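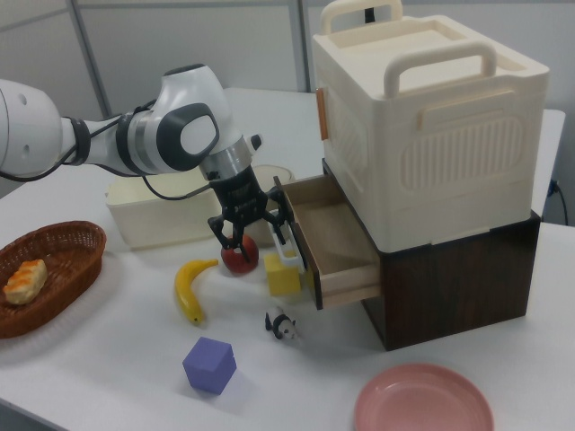
Gripper open over an apple on a shared tabletop, with an open drawer to the right.

Paltmont Grasp Planner

Paltmont is a grasp and motion planning package for single-arm tabletop cells fitted with multi-fingered hands. It takes a segmented point cloud and an arm model, and returns a ranked list of grasps, each with a collision-checked approach, finger closure sequence and retreat. The package runs on the cell computer next to the arm controller. No network connection is needed after the license file is installed.

Version 2 replaces the single-object planner of the first release. The earlier planner treated everything except the target as one solid obstacle, which ruled out many usable grasps on crowded tables. The current planner keeps a separate shape for each object and for each finger link.

What it does

Grasp generation. Candidates are sampled on the visible surface of the target and on an estimated back surface. For round items such as an apple, the planner favors enclosing grasps from above, with the fingers spread before descent. For flat or curved items it favors pinch grasps across the short axis. Preferences are set per object class in a text file and can be changed without a restart.

Finger-level collision checking. Each finger link is checked on its own along the full descent. A finger may pass close to a neighboring object if the clearance stays above the value set for that object. The default clearance is 2 mm.

Open containers and drawers. Bins, bowls, baskets and drawers are modeled as walls and a floor, so the hand can enter them. An open drawer is stored with its current extension. If perception reports a change in extension, any plan that crosses the drawer is discarded and recomputed.

Cable envelope. Arms with externally routed cables can be given a padded envelope around each joint. The envelope is included in all checks against fixtures and tall objects. Padding is entered by the user; the planner does not measure cable slack.

Place planning. Given a receiving surface or container, the planner checks that the fingers can open at the release pose before it accepts the pick. This check can be turned off for drop placement.

Perception input

Paltmont does not include a detector. It accepts labeled point clouds from the Evberg segmentation module or from any node that publishes in the documented message format. Unlabeled clusters are accepted and treated as obstacles. Shiny surfaces often produce holes in the depth data; a fill step is available and is off by default.

Software specifications

Hand models: up to 56 collision bodies per hand
Candidates per request: 300 (default), user adjustable
Arm description: URDF, with joint limits read from the file
Interfaces: C++ library, Python bindings, command line
Output: timed joint trajectory, finger joint targets, grasp score, rejection log
Operating system: 64-bit Linux
Graphics card: optional, used for candidate scoring only

Rejection log

Every discarded candidate is written to the log with the body pair that caused the rejection and the trajectory step at which it occurred. The log opens in Flulovo, the viewer supplied with the package, where candidates can be filtered by cause. Most setup errors show up as one body pair repeated through the whole log, usually a table plane set too high or a fixture entered twice.

Limits

The planner assumes rigid objects. Bread, foam and similar items can be planned for, but deformation is not modeled and the closing force must be limited in the hand driver. Moving targets are not supported. Paltmont is not a safety function and does not replace the protective stop of the arm.

Licensing and delivery

Licenses are issued per cell computer. The base license includes the planner, the viewer and one hand model. Additional hand models are built by Pavlović from the customer's CAD files and are delivered as a separate package. Evberg segmentation is ordered separately.

Page last revised 14/10/2026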